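October
By Heledd Maddocks

Cirkiro's pitch for the Oseck teaching kit is that anyone on the floor can show a robot a job in an afternoon. I've had one for a fortnight at our Bralley workshop and I'd like to know whose afternoon they measured.

You get two ways of teaching. In the first you take hold of the arm and walk it through the task while the wrist camera and the joints record. In the second you stand back and drive it from a handheld controller. The brochure treats the two as interchangeable. They aren't. Hand guiding gave me tidy paths and a sore shoulder, and my own forearm kept turning up in the recordings. Remote driving kept me out of the road, but judging depth from across the bench is a skill, and the manual gives it 2 paragraphs out of 125 pages.
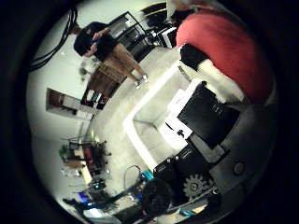
Issue 42

The wrist view is very wide, a full circle with black corners, and it takes in far more than the job. There's the white tabletop in the middle, fair enough, but also shelving, a pot plant's worth of greenery by a desk, a blue monitor and a person in shorts with a small dark device in both hands. Cirkiro says the extra background does no harm to training. I saw no figures to back that up, and Idris Jenkins on their support line couldn't send me any. The gripper's own finger also blocks part of the view, so you learn to come at things from the side.

Playback was patchy. A simple pick and place held up well enough. Anything needing a bit of feel, such as seating a part in a snug slot, went wrong whenever I'd hesitated in the demonstration, as the arm copied the dithering too. Sioned Owen, who has steadier hands than mine, got a better result with fewer goes. I'd call that a point in Sioned's favour more than the kit's.

Build quality is decent and the recording software didn't crash on me. Deleting a bad take still needs four menus. If you already have a patient operator, borrow a kit before you buy one. I'm sending mine back on Tuesday.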